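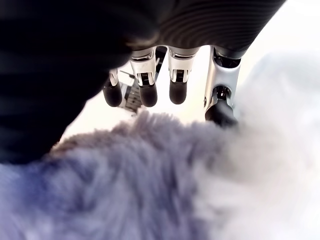
How many examples does a hand need before it can pick something up on its own?

"It depends entirely on the something," says Constanza Mansilla, and then she laughs, because she knows that's the answer everybody gives. "For a plain block we had what we wanted in 64 runs. For the soft things we're at 3190 and I still wouldn't leave it alone with them overnight."

Mansilla leads the collection team at Jellico, and she had set aside an hour for me that turned into most of an afternoon, with a pot of coffee that she kept forgetting to pour. She came to the job from a sewing background (her mother altered wedding dresses in the front room, and she grew up under the table, picking up pins), and she talks about fabric and fur the way other engineers talk about bolts.

"A block tells you where it is," she says. "You close your fingers and there it is. Fur starts before the thing starts, if you see what I mean. The fingertips are in it for quite a while before there's anything to hold, and the hand has to learn to keep going. People do it without thinking. I had to sit down with a cushion at home and pay attention to my own fingers for an evening, and my husband thought I'd gone peculiar."

The examples themselves are gathered by operators, who steer the hand through a grasp from start to finish while the cameras and the joint readings are saved together. Musa Ekwueme has been at it the longest, and Mansilla waved him over so that I could hear it from him.

"The first week, you're terrible, and that's fine, we throw the first week out," he told me. "After that you get smooth, and then you get too smooth. You come in at the same angle every time, same speed, same spot. It feels like good work, but the model learns one approach and nothing else. So now I change my start position before every run, and sometimes I come in badly on purpose and fix it halfway down. Those are the ones Constanza likes."

"I love those," she says. "I'd take a saved mistake over a perfect run any day. The perfect ones never show it how to get back."

They keep the failed grasps too, in a folder of their own, with a short note on each. Out of the soft-object set, 1704 runs have been checked by a second person so far, and the rest are waiting. The checking is slow going. Mansilla would like it to be faster, but she tried hurrying it in December and ended up doing a good part of it over again, which she describes with a long sigh and a hand over her eyes.

I asked what the checkers are looking for. Mostly it's the labels, she said, and the label that causes the most arguments is the moment of contact. With long fibers, two sensible people can look at the same recording and mark it at different points. The team now writes down two moments, the first touch of the fibers and the first real resistance, and the arguments have quieted down a good deal.

"Musa still thinks I mark it late," she says.

"You do mark it late," he says, already on his way back to his station.

Next on her list are knitted things, then anything with a drawstring, which she is dreading a little. She finally poured the coffee at this point, and it was cold, and we drank it anyway while she showed me her notes on drawstrings.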